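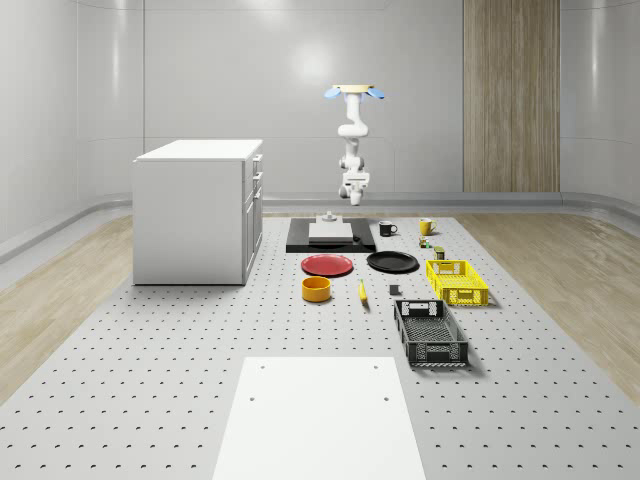
Posted by maplehall in December

We are getting ready to refinish the floor in our front room and the hallway, and I have gone back and forth on color so many times that my family has asked me to please take it somewhere else, so here I am! The boards are red oak and the old finish has gone a deep orange over the years, which was cozy for a long time, but now it makes everything we put in the room look a little yellow. What I would love is that light, pale wood with the grain still showing, like the floor on both sides of the picture. The two rooms together come to 260 square feet, and the oak is the solid kind, nailed down, and has been sanded once before that I know of.

My trouble is that everyone gives me a different way of getting there. The fellow at the flooring store in Grandthorpe told me to sand it and put on a clear water-based finish and leave it at that. My sister-in-law had hers bleached and loves it, but she has white oak, and I gather that matters. Then the man who came out to give us a price (1135 dollars for sanding and three coats, no stain) said red oak always looks pink when it's bare and I'd be sorry if I didn't put something on it first. He wanted to use a white stain, and I have seen white stain go wrong at my cousin's house. It sat in the grain like toothpaste.

So has anyone taken red oak to a pale color and been happy with it a year or two down the road? Did the pink bother you? And we have a dog, a big one, so I would also like to hear how it holds up to toenails. Thank you in advance, and sorry for going on.

sawdust_and_tea

Hello and welcome! I went through this very same thing in our house in Zamthorpe and I remember the agony well, so please don't apologize.

Your price man is right that bare red oak has pink in it. How much depends on the boards, and you really can't tell from the orange finish that's on there now. Ask him to sand a patch in a closet or behind a door, down to bare wood, and then wipe it with a damp rag. The color you see while it's damp is pretty close to what a clear finish will give you. Ours was pinker than I expected - more like a peach, I suppose - and I knew right away I couldn't live with it in the room that gets all the afternoon sun.

We ended up using a tinted sealer under the clear coats. There is a little bit of white in it, much less than in a stain, and it takes the pink down without filling the grain. We used the one from Menano and I have been pleased with it, though I'm sure other companies make the same sort of thing. It has to go on fast and in the direction of the boards, and you want one person doing it start to finish on each run, or you'll get lap marks. We have one by the radiator where I stopped to answer the door. I put a plant there.

I would stay away from bleach on red oak unless you find someone who does it often. It raises the grain and it's nasty to work with, and you still need to neutralize it and let the floor sit before anything else goes on.

As to the dog, ask for a satin or matte finish. Ours is satin and we have two dogs, and you do see scratches if you get down and look sideways, but they don't jump out at you. Pale floors are kind that way. They are less kind about muddy feet, so get yourself a good long mat for the hallway before the first rain.

One more thought, and then I'll let you go. Whatever you pick, have him put it on your own boards in three or four patches and leave them overnight. Look in the morning and again at suppertime with the lamps on. I changed my mind twice that way, and it cost me nothing but a bit of patience on everybody's part.

gus_on_the_hill

just go clear. pink fades into the background after a month, you stop seeing it. and check he's using the two part finish, not the cheap stuff, if you've got a big dog

porchlight25

I agree with most of what's been said, but I'd like to put in a word about your rugs. When we went light I hadn't thought about the fact that the floor keeps changing color after it's done, and oak does get warmer with light even under a water-based finish. We put our big rug straight back down, and when we moved it the next summer there was a lovely clean rectangle underneath! It did even out, mostly, after we left it uncovered for a season. So I would leave the rugs rolled up as long as you can stand it, and shift them a little now and then afterward. Most finishes want a couple of weeks before rugs anyway, and the can will tell you how long.

Also, do ask whether the price covers the baseboards and the closet floors. Ours didn't, and it added almost 500 dollars by the time the shoe molding was off and back on and painted.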